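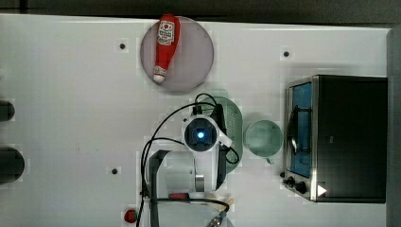
Manninen's view was that a paused arm is a moving arm, and that anyone who put a hand under one had already made the mistake, whatever the software did next. He gave this view at ten past four, while I held a bag of frozen peas against my wrist. I wrote it down. The form had a box for remarks.

The form was the Nondetti incident form, and it wanted the event in order.

At 15:41 the arm was running kitchen episodes under Grudon, our scheduler. The task was to lift the colander, move it clear of the mug and put it down. At 15:43 I pressed Pause on the screen because the mug was too close to the toaster oven. The arm held position. The status bar said HELD. I sent a message to Drekstead asking whether the episode should be kept, and got no answer.

At 15:55, twelve minutes later, I reached in to shift the mug. The arm came down at what the log gives as full task speed. The gripper caught my wrist against the rim of the colander. I hit the stop with my other hand. Power dropped, the brakes came on, and the fingers stayed where they were until I had found the release.

Nothing was broken. The form asked for that twice, once for people and once for equipment.

Manninen pulled the log before he went home. He did it properly, on a copy, and read the lines aloud while I typed.

"3282, heartbeat. 3283, resume accepted. 3284, motion start."

"I didn't press resume."

"No. It says accepted. It doesn't say pressed."

"Who sent it?"

He scrolled up for a while. The source field on line 3283 was blank. Every other line had a source, either the screen, the scheduler or the safety relay.

"Put down unknown," he said.

I put down unknown. Then I asked him whether the field could be blank if the command came from inside the scheduler, and he said it could be blank for a number of reasons. He had written the scheduler. I did not put that on the form, as there was no box for it.

Drekstead rang at half past five. They wanted to know if the cell would be running in the morning. I said I had tagged the supply and that it would run when the cause was known. The woman on the line asked how long causes usually took. I said it depended on who was looking.

I stayed on. I released the tag under the test procedure, latched the guard shut with myself on the outside, and set the table up again. Then I started an episode, pressed Pause and sat down to wait with the stopwatch on my phone. On the first run I gave up at eight minutes because I thought I had seen it twitch. I had not. On the second I waited. The hold ended at 12 minutes to the second, and the arm went down and closed on the air where my wrist would have been.

I ran it again to be sure, and then again with the speed cut to a tenth, which made no difference to the timing and was harder to watch.

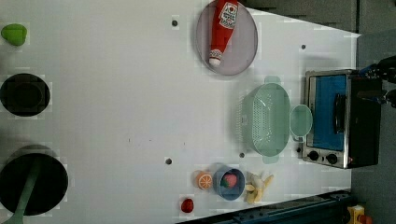 Cause

The hold had a timeout. It had been put in the September build, in a change described as "tidy up stale sessions". A paused episode older than 12 minutes was treated as abandoned by the screen, and the scheduler took back control so that it could close the episode cleanly. To close it cleanly it finished the motion. The change was two lines long. The tests had passed 100 per cent, and none of them waited longer than a minute.

Rissanen had reviewed it. So had I. My initials were under his, with the word "fine".

Manninen came in at seven and found me at the desk with the diff open. He read it standing up, with his coat on.

"You could have asked me," he said.

"I did ask you."

He took the coat off and hung it on the guard. He said he had thought of the timeout at about the time he got to his car. He said he had wanted to check before he said anything. I asked if he had checked, and he said he had meant to do it this morning.

Action

Timeout removed. Pause now drops drive power. Resume needs a key at the cell, and a blank source is refused. Signs changed on the guard: hands in only with the stop pressed and the supply locked.

I filled in the last page. Under reviewer I wrote his name, Rissanen's, and mine. Manninen read it through, asked for the pen and crossed out unknown against line 3283. He wrote O. Manninen above it in small capitals and put the time beside it, 07:26.

Drekstead rang again at eight. He answered it.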